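Notebook, print inspection and transfer, "Zutmont"
6/15/20
Bench: Ornella Leone. Read-through: Fulgencio Orozco.

Reel 2 on the winder this morning. 35mm acetate positive, color, mono optical track. Mild vinegar smell, strip reads under 1. Shrinkage 0.6% at the head, 0.7% at the tail. Safe for the Galli with the large-tooth sprockets. Reels 1 and 3 measured last week, both lower.

Edge damage on the soundtrack side from the chase on the roof through to the ferry. Two old cement splices lifting, remade with tape. One splice in the middle of the customs office dialogue loses 29 frames against the Grominier continuity script. The missing line is the inspector's second question, so the courier now answers something that was never asked. Mareike thinks the Zultotthorpe print has it complete. Request goes out through Dario.

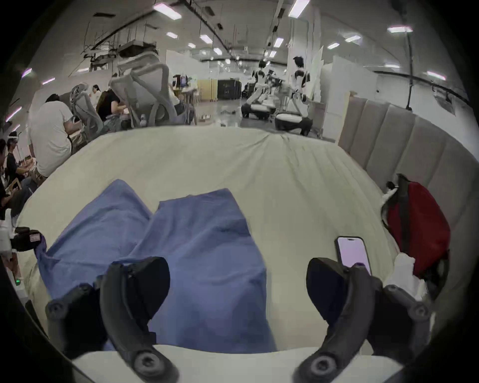

Color

Fading is the usual kind, cyan mostly gone, yellow weak. Blacks read brown. Scanned a 384-frame test from the harbor sequence, flat, no correction, then ran the first balance off the customs officer's white cap. Cap neutral, faces too green. Second pass off skin, cap goes slightly pink, rest acceptable. Keeping the second.

The heroine's scarf is the problem. Continuity script says blue, lobby card says blue, print gives gray with a trace of magenta. Pulling the cyan far enough to recover it breaks the sky. Window on the scarf holds for the static shots and falls apart when she runs.

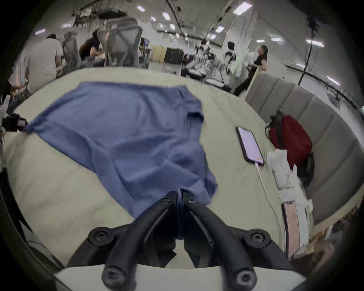
The scarf also matters for shot order in the hotel scene, which the script and the print give differently. In the script she throws it on the bed, the valet enters, he picks it up. In the print he is already holding it when he enters. Fold shapes are no help for matching: one grip on a crumpled cloth gives one set of creases, and any other grip gives another. Going by the lamp shadow on the wall instead. Shadow says the print is out of order, two shots swapped, probably at an old reel repair. Splice position agrees.

Not swapping anything in the scan. Note goes in the log, order to be settled in the edit with Nives.

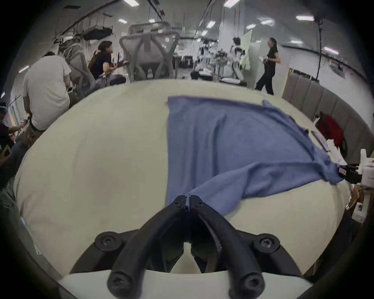 Sound: track read at normal gain, hiss high, dialogue intelligible throughout except for the damaged edge. Pops at each lifted splice, to be removed by hand. Music under the end of the hotel scene jumps at the same place as the picture, consistent with a swap made on the finished print.

Still open:
Reel 4, can rusted shut, not yet measured.
Zultotthorpe print, compare customs scene and hotel scene.
Scanner lamp at 900 hours, replace before the full pass.
Delivery stays at August if reel 4 runs.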